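Stadstead Residents' Board
Household and Laundry > Linen care
Topic: Folding of hand towels – proposed common method

F_Moriarty
Posted in October, 09:24

Members will recall that the shared linen store at Dunalville now holds 800 towels, and that the shelves were fitted for a folded width of 27 cm. A number of towels are being returned in bundles which do not fit. I should therefore like to propose a common method for the tan towels, to be adopted in all laundry rooms.

The towel should be laid on a plain mat, in a dark colour where possible, so that the edges are easily seen. It should be opened fully before any fold is made. A towel that has been picked up by the middle will rise to a point and hang in uneven flaps, and folding it in that state only presses the creases in.
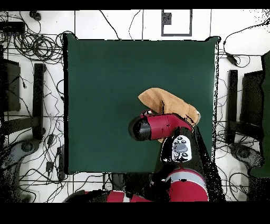 Once the towel is flat, the long sides are brought together and the result is folded in half twice. Comments are invited.

Trumitz
Posted 10:02

I thank the previous poster for setting this out. I must, however, disagree on the order of folds. The method followed in our building is to fold in thirds lengthways and then once across. It gives a firmer edge and the pile is less flattened.

Afshin Talebi
Posted 10:40

With respect to both members, the number of folds matters less than the handling beforehand. In my experience most untidy towels are spoilt at the moment they are put down. A towel dropped in a heap keeps its creases, and smoothing it from the centre merely moves them towards one side.
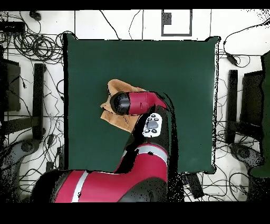 I would recommend taking hold of two neighbouring corners, giving the towel one firm shake and lowering the far edge first. The mat should have some grip. Felt is suitable; a polished table is not.

Bangera
Posted 11:15

May I ask whether felt is advisable? We used it for one season and found that it gathered lint from the towels and had to be brushed after every load. A cotton sheet, pulled tight, served us better.

Afshin Talebi
Posted 11:31

The point about lint is accepted. On a looped towel, though, a cotton sheet tends to travel with the fabric. I am content for each laundry room to choose its own surface. 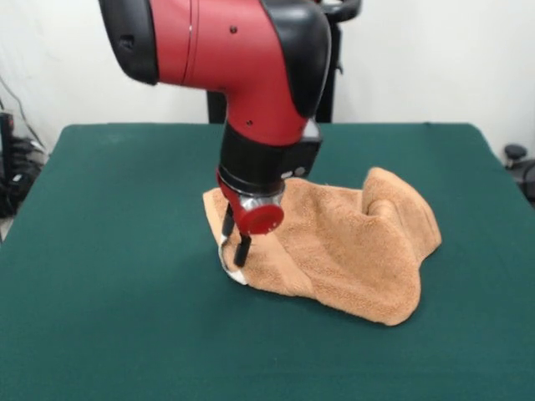 Tan towel on the green surface, gathered at one end, with creases across the middle.

Trumitz
Posted 12:08

The looped pile is precisely why I favour thirds. Folding in half twice produces a thick edge, and the stack leans. I should not wish to see the other method made compulsory.

F_Moriarty
Posted 13:20

Nothing will be made compulsory at this stage. I propose that the two methods be used side by side until the next stock check, with the folded width of 27 cm as the only fixed requirement. Towels should be placed on the shelf with the folded edge facing outwards.

Bangera
Posted 13:47

Agreed, subject to the question of the bath sheets, which will not reach that width by either method. I shall open a separate topic.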